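Furance opens the doors on a season of home baking, and there's a class place up for grabs

18/06/2026

If your sourdough starter has been sulking at the back of the fridge since last winter, there may be some cheering news for you. Furance, the little baking school on the upper floor of the old Vanags flour store, has put its full program of home baking classes online, and to mark the occasion it is giving away one place in its biggest course of the year to a reader drawn at random.

The course is called Slow Loaves, and it has been a long time coming. Jhun Dumlao, who started teaching bread in his own kitchen with a borrowed mixer and more flour on the floor than in the bowl, has spent most of the past year writing it, testing it and then (by his own cheerful admission) throwing out half of it and starting again. It runs to 15 lessons, and you can take them at whatever pace suits your household. Some people will gallop through in a fortnight. Others will do one lesson, bake the same loaf until the family begs for mercy, and then move along to the next. Both are perfectly fine with Jhun.

"I never wanted it to feel like homework," he told us over a very good slice of rye and a pot of tea that got topped up more times than was strictly sensible. "You bake when you've got a bit of time, and if the dough has to wait in the fridge until tomorrow, well, it waits. I've left mine in there for days and still had a decent breakfast out of it."

The lessons begin with a plain white loaf, the kind you stir together in a big bowl and leave on the bench with a tea towel over it. From there they wander through wholemeal, oat and honey, a seeded tin loaf, soft dinner rolls and a fruit bread heavy with currants and orange peel. There is a whole lesson on pizza dough, which the test bakers asked for again and again, and another on flatbreads cooked in a frying pan for those of us whose ovens can't be trusted. The last few are given over to sourdough, with plenty of patience for beginners.

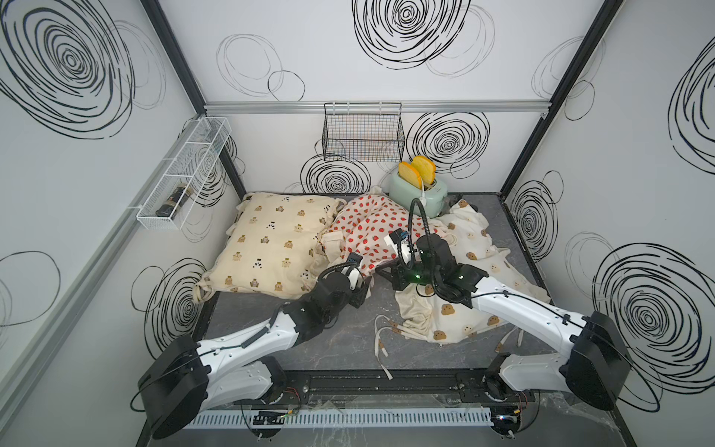
Black spirals on white walls, with a wire basket hung to the left.

What we liked most, having had an early look, is how little gear you are asked to buy. A big bowl, a set of scales, a tin and a heavy pot with a lid will see you through nearly everything. Jhun is firm about the scales, mind you. His standard loaf is built on 900 grams of flour, enough for two good-sized loaves, one for the table and one for the freezer or the neighbour, and he would much rather you weighed it than went scooping about with a cup. If you've ever wondered why the same recipe gave you a lovely loaf in autumn and a doorstop in spring, the short lesson on flour and water is well worth your while.

The Fedo mill is supplying the flour for the in-person side of the program, and a small bag of its stoneground wholemeal will go home with everybody who comes along to one of the weekend workshops. These are kept to 10 bakers at a time so that there's elbow room at the bench and a fair go at the ovens. The first round begins in September, with a second to follow if there's enough interest, and judging by the messages that have already come in we'd be surprised if there wasn't! Workshops cover shaping, scoring and baking, and they finish with lunch, so do come hungry.

Now, to the giveaway. To go in the draw, leave a comment under this item telling us about the first loaf you ever baked - the good, the bad or the one you had to cut with a saw. There is no prize for the best story, it's all down to luck, but we do read every one of them and they make our mornings. One entry per person, please. The winner will get the full set of online lessons plus a seat at a workshop of their choosing, and if you've already signed up for the course and your name comes out, you're welcome to pass the place along to a friend or a sister or whoever is always pinching your crusts.

If you'd prefer to book in the usual way, the Furance office can be reached on extension 3399 through the Vanags switchboard, or you can drop by and put your name down at the counter. Gift vouchers are available too, and they come in a nice card. Suken, the tea room downstairs, will be selling loaves from the course recipes all through the first round of workshops, so you can taste before you make up your mind. We can speak warmly of the oat and honey, toasted, with rather too much butter.

A big thank you to everyone who baked the test recipes over the cold months and sent in notes, photos and the odd complaint. Jhun says the rolls in particular are much better for it. Comments are open now, and the winner's name will be posted on this page once the draw is done.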